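Journal > Studio > Carving

Last updated February 15, 2024

2 min read

Roughed out the second figure for the Kollár commission. The blank is lime, glued up from four boards, and weighed 11 kg before I took the chainsaw to it. Moisture read 12 percent at the shoulder and 14 near the base. I want both under 12 before any detail goes in, so the face waits.

Removed the waste between arm and torso with a number 9 gouge, then a number 7. Grain reverses at the elbow. I worked it from both sides and left 5 mm for finishing. One check opened on the back of the neck, 277 mm from the top of the block. Marked it in pencil and sealed the end grain with Potum wax.

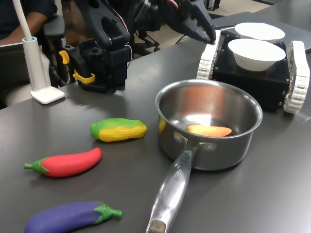 The base is still undecided. Liam Nic Aodha prefers a plain oak plinth, doweled. I would rather carve it in one piece with the feet, but the block is short by the width of a thumb. Eltero quoted 905 for the oak, planed and delivered in May. Too late for the first figure, fine for this one.

Reground the V-tool after lunch. The wings were uneven and it tore across the grain on the drapery. Now 25 degrees with a small inner bevel. Test cuts on scrap were clean.

Tomorrow: the left hand, thumb side first. Call Graltent and ask if the crate price includes the foam.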